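Kokkonen Workshop Moves Household Robot Into Living Room Phase

Kokkonen — June 2018

Members of the Kokkonen shared workshop have begun testing their self-built household robot among ordinary furniture, the workshop announced this month. The two-armed machine, known as Stata, is a member project and has been assembled on the premises during evening and weekend sessions. Work to date has concentrated on the arms, the wiring and the control software. The current phase is concerned with laundry and other soft items in a furnished room.

The workshop operates from the former Brullen mill, a brick building completed in 1901. It provides benches, hand tools, a small machine shop and storage to residents who do not have space for such work at home. Stata is the largest project undertaken there so far. According to the workshop's project log, members have recorded 746 hours on the build, with the right arm and its cabling accounting for the greatest share.

Cloth was selected as the first household material for several practical reasons. A towel or a shirt does not break when dropped and weighs little. It also has no fixed shape, and the point at which the gripper closes determines how the rest of the item will hang. Members had previously practiced with foam blocks and plastic cups on a bench, where the position of each object could be measured in advance. Very little of that preparation carried over to fabric, and the grasping routine was rewritten in the spring.
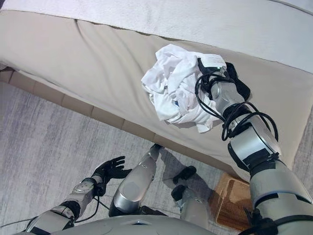
Stata's right gripper holds a white cloth above a beige sofa during the living room phase.

The trials are conducted with a sofa, a carpet and a small number of everyday items. Each session follows a written procedure. One member operates the control station, a second remains beside the emergency stop, and a third keeps the record. An attempt is entered as complete when the cloth has been lifted clear, moved to the chosen place and released. Attempts in which the cloth slips, or in which the operator intervenes, are entered separately with a short note on the cause. The log contained 531 attempts at the time of the announcement, almost 5 percent of which were stopped by the operator.

The notes point to two recurring difficulties. The first is contrast. White fabric on a pale surface offers few clear edges, and the software has at times selected a fold in the covering in place of the item it was meant to pick up. Members have adjusted the room lighting and are comparing results from morning and evening sessions. No decision has been made on additional lamps, which some members consider an unfair advantage for a machine intended for use in a normal home.

The second difficulty is cable management. External cables at the wrist must have enough slack for the arm to reach forward and turn, and that slack can catch on furniture when the arm is brought back. The workshop has considered sleeves, clips and a short guide mounted along the forearm. A guide has been drawn up and will be fitted once the present series of trials is finished, so that results before and after the change can be compared.

Replacement parts for the gripper have been obtained through Biltus, a regional supplier of small motors and fittings that also serves several school programs in the area. The workshop purchases these parts from membership fees and does not receive outside funding for the project. Members working on Stata contribute their time without payment and remain subject to the same bench reservations as all other users of the building.

Safety rules for the furnished area were adopted before the first session. No person may sit or kneel within reach of the arms while the motors are powered. Loose clothing and lanyards are prohibited. Visitors under the age of 16 must be accompanied by an adult and must stay behind the floor marking at all times — a rule that also applies on open days.

The workshop intends to continue with single items of cloth through the summer. Folding will be attempted only after lifting and placing can be carried out without intervention for a full session. Members have also asked for trials with heavier fabrics, including bath towels and a wool blanket, and these have been added to the plan at a reduced arm speed.

A public viewing is scheduled for August in the main hall of the Brullen building. Admission is free, but places are limited and must be reserved at the front desk. The wiring diagrams, parts list and trial log will be available for inspection during the viewing, and copies may be requested by other workshops. Residents interested in joining the project are asked to complete the standard membership form and the machine safety course before attending a session.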